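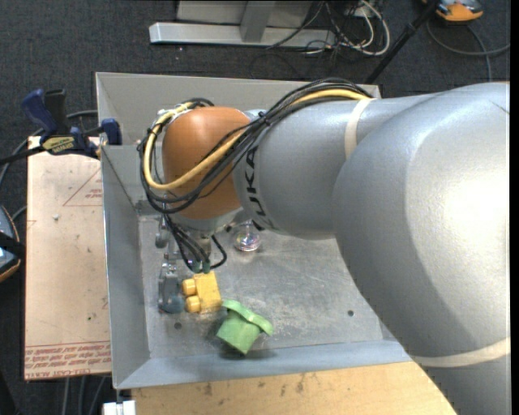 Figure 1 -- Bras KUKA au-dessus d'un bac métallique gris.

Rapport de projet tutoré : consignation des énergies lors des interventions de maintenance
Atelier d'application : site Coutinho, ligne Ditholm
Rédaction : Mirela Dantas

1. Contexte

La consignation désigne l'ensemble des opérations qui permettent de mettre hors énergie un équipement et de l'y maintenir pendant une intervention. Elle comprend la séparation, la condamnation, la dissipation des énergies résiduelles et la vérification d'absence d'énergie. L'identification de l'équipement précède ces étapes.

Le projet porte sur la ligne de conditionnement Ditholm, alimentée en électricité, en air comprimé et en eau de refroidissement. Les fiches en vigueur au début du projet avaient été rédigées avant le remplacement du compresseur Flirell. Elles ne mentionnaient pas la vanne de purge aval, et deux d'entre elles renvoyaient à un sectionneur déposé.

2. Méthode

Le relevé des points de séparation a été effectué en février, ligne à l'arrêt, à partir des schémas électriques et pneumatiques. Chaque organe a reçu un repère composé de la lettre du fluide (E, P ou H) et d'un numéro d'ordre. Les écarts entre schéma et installation ont été reportés à la main puis transmis au bureau des méthodes.

L'historique de maintenance contient 205 interventions. Nous les avons classées selon le type d'énergie à isoler. Les interventions sans ouverture de carter -- nettoyage extérieur, lecture de manomètre -- ont été écartées. Les comptes rendus trop incomplets pour être classés ont été conservés à part et figurent en annexe B.

3. Résultats

Le relevé aboutit à 17 points de séparation, dont trois absents des anciennes fiches. Ces trois points appartiennent au circuit pneumatique. Le plus difficile d'accès, P4, se trouve derrière le réservoir tampon ; sa poignée ne peut pas recevoir de cadenas standard. Un dispositif de condamnation enveloppant a été retenu.

La durée de purge du réservoir est d'environ 8 minutes. L'ancienne fiche prescrivait une attente plus courte, sans lecture du manomètre. La nouvelle impose la lecture à zéro avant la pose de l'étiquette.

Les fiches ont été saisies dans le logiciel Aven, au format recto seul. L'ordre des opérations suit le cheminement physique de l'opérateur, sauf pour la séparation électrique, toujours placée en tête.

4. Limites

Le circuit d'eau n'a pas été testé en température de production. Le cas de la consignation à plusieurs intervenants est traité par une boîte de condamnation collective, mais la procédure de relève entre deux équipes reste à valider par le service sécurité. La déconsignation partielle pour essais n'entre pas dans le périmètre du projet.

Annexe A : liste des points de séparation
Annexe B : comptes rendus non classés
Annexe C : modèle de fiche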